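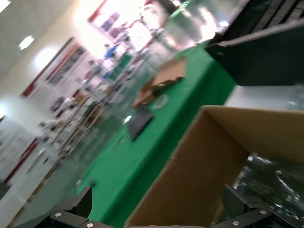

*Packing table, Vendwood: open carton with crumpled fill, flattened cardboard farther up the green cloth.*

## Carton reuse and void fill: revised practice for outgoing parcels

2022-12-13

The packing notes issued in June have been revised. The changes cover the selection of reused cartons, the amount of void fill, closure, and what goes on the table at Vendwood. The Vallejo counter follows the same text except where stated. Questions go to Olaia Vidal at Vendwood or Solène Guérin at Vallejo.

### Background

Between the June issue and the end of last month, 1282 parcels left the two sites. Damage or partial damage was reported on 41 of them. Solène went through the returns forms and sorted them by cause as far as the forms allowed. The largest group was movement inside the carton: the item had been wrapped properly but could travel from one wall to the other. The next group was bottom seams opening, almost always on reused cartons. Crushed corners came third. A few forms say only "damaged" and could not be assigned to anything.

Wrapping material was seldom at fault. For that reason the specification for wrap is unchanged and the effort has gone into fit, fill and tape.

### Selecting a carton

Plain brown corrugated remains the standard, new or reused. A reused carton is acceptable if all of the following hold:

- all flaps are present and still stiff at the crease
- no wall has been punctured, including small punctures under an old label
- the board springs back when pressed with a thumb in the middle of a panel
- the old seam tape can be removed or taped over without lifting the face paper

Board that has been damp is rejected even after it has dried. The fluting loses stiffness and the panel feels soft near the bottom edge, where it matters most. Rejected board goes to recycling on the same day and is not put back on the pile "for small things". That habit is how the worst cartons got used last summer.

The longest side of a reused carton is limited to 500 mm. Anything longer is sent in new board. Long panels flex when the parcel is lifted at the ends, and the folds from previous use become hinges.

Choose the carton after the item has been wrapped. Several packers pick the box first and then wrap to suit it, which gives either a tight fit with no cushioning or a loose fit with too much fill. With the wrapped item standing on the base, there should be room for a flat hand on every side. If a fist fits, go down a size or cut the carton down.

### Cutting down

Cutting down is allowed on single-wall cartons only. Empty the carton, slit the four vertical corners to the new height, score the panels along a straightedge and fold inward. Scoring is done with the back of the blade or the bone folder – a cut through the outer face is not a score, and the flap will tear off in transit. The new flaps must meet or overlap at the center. Where they fall short, lay in a pad cut from flat stock to cover the gap before taping.

Offcuts wide enough to use as pads go on the flat pile. Narrow strips go to recycling.

### Flat stock

Flattened cardboard is kept at the far end of the table, away from the edge where people pack. It serves three purposes: base pads, dividers and top covers. Stack the larger sheets at the bottom. When the pile starts to slide, it is too high, and the excess belongs in the rack.

Before flattening, strip the labels and any document pouches. A carton with a live barcode on it can be scanned by a carrier, and Jiseck had two parcels go astray in its own shipments for that reason earlier this year. Black marker over a barcode is not sufficient, since some readers pick up the print through the ink. Peel it or cover it with opaque tape.

Flatten along the existing creases. Stamping a carton flat with the tape still on produces diagonal creases across the panels, and the board is then good for pads at best.

### Void fill

Film and other shiny fill that comes in with deliveries may be reused if it is clean and dry. It takes up space well but has little resistance to load. Crumpled film compresses under weight and does not recover fully, so it is suitable for side and top voids with light items and unsuitable under anything heavy. For the base, use a cardboard pad or folded paper.

Fill is placed, then pressed. A carton with all the material tucked against one wall is not filled, whatever the volume of material in it. Work in this order:

1. Base pad flat on the bottom, reaching all four walls.
2. Wrapped item centered on the pad.
3. Fill down each side in turn, pushed to the bottom with the fingers before more is added.
4. Top layer, slightly proud of the rim.
5. Flaps folded down and held shut with one hand while the other rocks the carton.

If the item can be felt to shift at step 5, open it and add fill on the side it moved toward. The flaps should close under light pressure. A carton that bulges has been overfilled and will not stack.

Do not mix film and loose paper shreds. The shreds cling to the film and the recipient gets them on the floor, which has been the subject of more written complaints than breakage has.

Items with bare metal or polished faces need an inner layer of tissue or a paper sleeve before any film touches them. Printed film can transfer to a polished surface if it is pressed against it for long enough.

### Closure

Bottom seam first, from the outside, with the carton upside down and square. Apply one strip along the center seam, carried down each end by the width of a hand. On reused cartons add a strip across each end so that the tape forms an H. This was optional in the June issue and is now required.

Press the tape down with the side of the fist along its full length. Tape that has only been drawn over the seam by the dispenser holds on dusty board for a short time and then lifts. Wipe reused board with a dry cloth first if it leaves dust on the fingers.

Where top flaps do not quite meet, a gap of up to 8 mm may be bridged with tape alone. Beyond that, insert a pad.

### The table

The green cloth at Vendwood stays. There was a proposal to remove it, on the grounds that cartons drag it out of line when they are slid. Against that, it protects finished surfaces from grit, and small parts are easier to find on it than on bare board. It should be pulled flat before work starts and shaken out at the end of the day, outdoors. Do not cut on it. The cutting mat is kept under the shelf on the Vendwood side and on the hook at Vallejo.

Three habits have been agreed for keeping the surface clear:

- The carton being packed has its own space at the near edge. Nothing is stored behind its open flap, where it cannot be seen from the packer's position.
- Tape, knife and marker go back to the tray after each parcel. Small things left beside the flat pile get buried when the next sheet comes down, and at least one knife has been posted to a customer.
- Flat, dark items such as tablets, cases and clipboards are kept off the middle of the cloth. Two of the returned parcels contained something that belonged to the packer.

At Vallejo there is no cloth and the counter is narrower. Flat stock stands upright in the rack beneath it, and only the sheet in use comes up.

### Labels and records

The label goes on the largest face, clear of the seams and of any tape edge. On a cut-down carton the top may be too small, in which case use the long side and mark the top with an arrow.

Packers are asked to write one letter on the packing slip: N for new board, R for reused, C for cut down. The June forms did not record this, so the comparison between new and reused cartons above rests on what customers wrote or photographed. With the letter on the slip, the returns can be matched directly.

### Supplies

The next order for single-wall cartons goes to Flenholm with the same sizes as before, less the largest, which has hardly moved. Paper tape is being tried at Vallejo on new board only. Solène reports that it tears cleanly and sticks well when pressed, and that it is poor on previously taped surfaces. Vendwood continues with the clear tape until the present stock is used up.

Incoming clean cartons are still wanted in the smaller sizes. Leave them flat, labels removed, in the rack by the Vendwood door.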